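Ticket ouvert le 18 septembre 2020 par Imogen Tindall, modération
Objet : commentaires politiques perdus sur le fil « accueil des demandeurs d'asile »
Priorité : haute
État : résolu, surveillance en cours

Signalement
Depuis la mise à jour de Tidport, les réponses postées sous le billet consacré au vote du conseil de Larnel n'apparaissent plus. L'auteur voit son message, les autres lecteurs non. Plusieurs habitués nous accusent de censurer un camp. Aucun message n'a été supprimé par la modération, j'ai vérifié dans le journal.

Premier essai
Cache vidé, page rechargée sous 3 navigateurs. Même résultat. Les billets sans débat politique s'affichent normalement.

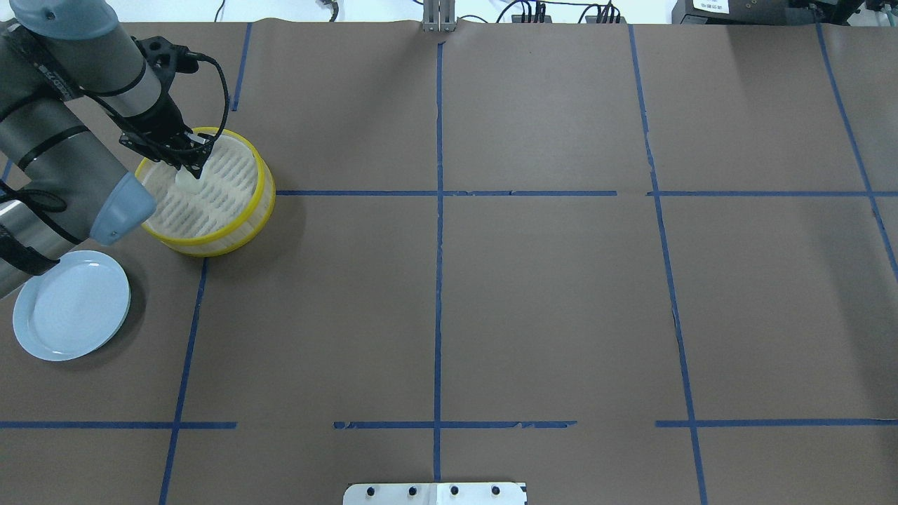
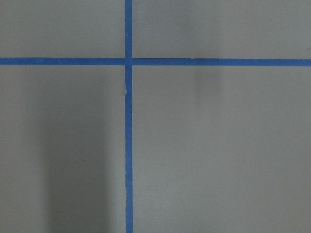
Réponse de Leopold Zürcher : le filtre Kao classe les messages par thème, puis les place en attente quand deux thèmes sensibles se croisent. Sur ce fil, presque tout le monde parle à la fois d'immigration et d'élections, donc presque tout part en attente. Le classement est aussi simple que du ruban bleu collé sur une table : deux bandes qui se croisent, des cases, et chaque message doit tomber dans l'une d'elles. Un message à cheval sur deux cases n'est ni publié ni refusé, et la file d'attente ne s'affiche pas dans l'écran de modération.

Correction
- règle de croisement désactivée pour la rubrique politique
- file d'attente republiée dans l'ordre d'envoi
- seuil d'insultes remis à 5, il était passé à 2 avec la mise à jour

Contrôle (Imogen Tindall)
Les réponses sont revenues, y compris celles de Fliltosness, qui se plaignait le plus fort. Restent 4 messages en double, je les retire à la main. Il faudrait une note en tête du fil pour dire que la panne touchait toutes les opinions.

Leopold Zürcher : note publiée. Je laisse le ticket sous surveillance jusqu'en octobre, le temps de voir si la prochaine version rétablit la règle.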